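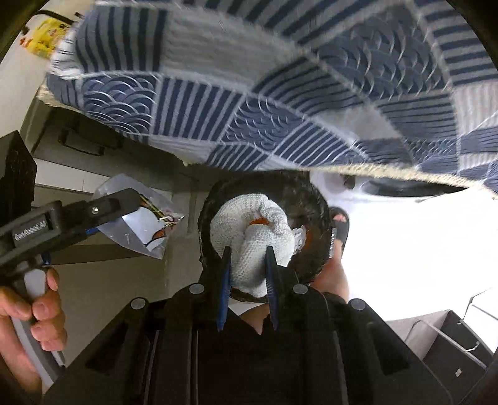 Clubs, Competitions & Student Projects

Search this forum Go Advanced search

Fillow_Kit
Evening all! Our college club has entered the household round in September and we've been practising with the hand-held grippers, one in each hand. Cloth is the sticking point. The white knitted one in the pan bunches up the moment both blue fingers close on it, and I can't decide whether to record those goes or start again with it folded flat. We've got 30 saved so far and I'd hate to bin them (my wrists would never forgive me!).

rakton15
Keep them, I'd say. Real washing is never folded flat, and last year our team only practised on neat tea towels – lovely recordings, hopeless on the day.

Ferreira
I'm going to disagree, kindly. Beginners should get 15 tidy ones in the bag first and add the messy ones later. Crinkly plastic packets want a session to themselves as well.

rakton15
Fair enough on the packets, but I still wouldn't throw good crumples away.

Fillow_Kit
Thank you both, you're very patient. I'll put the crumpled ones in their own folder and try Ferreira's 15 on Thursday, if Kilico Hall will let us in early.

Ferreira
Do post how you get on. Which finger pads are you using?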